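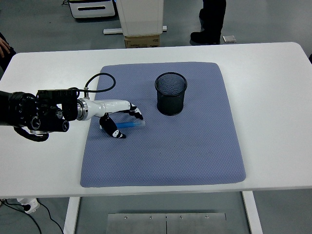
My sister's view, delivered over the phone while she was unloading her dishwasher, was that a pen holder only works if you own four pens. She owns four pens. I own a drawer of them, plus a mug, plus whatever is living at the bottom of my bag, and I told her a container was exactly what somebody in my position needed. She said a container was what somebody in my position always thinks they need, and then she had to go.

I've been chewing on that since December, when I gave up on the mug and started reading about desk organization. I don't recommend it. There is an entire industry devoted to telling you that your pens are the reason you haven't answered your email.

The worst of it was the Sorell catalog, which came in the mail and which I read cover to cover like a fool. Sorell sells a "desk system." The system is a tray, a smaller tray that goes in the tray, and a cup. I priced the whole thing and then put the catalog in the recycling. Derano has a bamboo version with a slot for your phone, and I already know where my phone goes, it goes under a pile of paper.

So, black mesh cup. You know the one. Every dentist's front desk has one. It's the least interesting object sold in any store, and I've come around to thinking it's fine. You can see through the sides, so you know what's at the bottom before you go digging. You can tip it over the trash and get the eraser crumbs out. It doesn't pretend to be a system.

My doubts are about everything people say a cup will do for you. The claim is that if each thing has a home, you'll put it back. I have watched myself for long enough to know this is false. A coat has a home. My coat is on a chair.

What does seem to matter, a little, is reach. If the cup is close to the hand that's holding the pen, the pen has some chance of going in. If I have to lean, it goes on the desk and rolls.
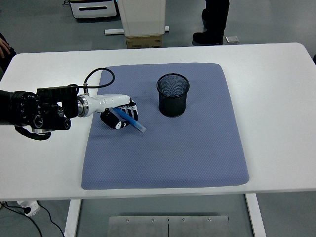
Which brings me to the rolling, and to mats. I was rude about desk mats for years. Prendar makes one that is supposed to "define your work zone," and a sentence like that makes me want to work on the floor. But a textured mat on a slick white tabletop does have a point, because a pen without a clip will happily travel across a bare surface and over the side. I've lost good ones behind the radiator that way. A bit of weave or padding slows them down. I'll give the mat people that much and not an inch more on the zone business.

They do show every smudge, though, especially the pale bluish ones, and I have yet to read a product page that mentions it. The reviews for the Palma mat mention it plenty. I went through 19 of them before I got annoyed and went to bed. Several said to wipe it with a damp cloth, and one said the damp cloth made it worse.

As for see-through plastic pens, the kind where you can check the ink, I've decided those get to stay out. They're the ones I use. Everything else went through the scribble test on the back of an envelope, and I was harder on them than I expected to be. The promotional ones from the bank went first. I kept a green one that barely writes and I'm not going to defend it.

My sister called again last week and asked how the cup was working out. I said it was full. She asked how many of them wrote, and I told her most, and she let that sit there for a while before asking what I'd done with the mug.

The mug has paper clips in it now.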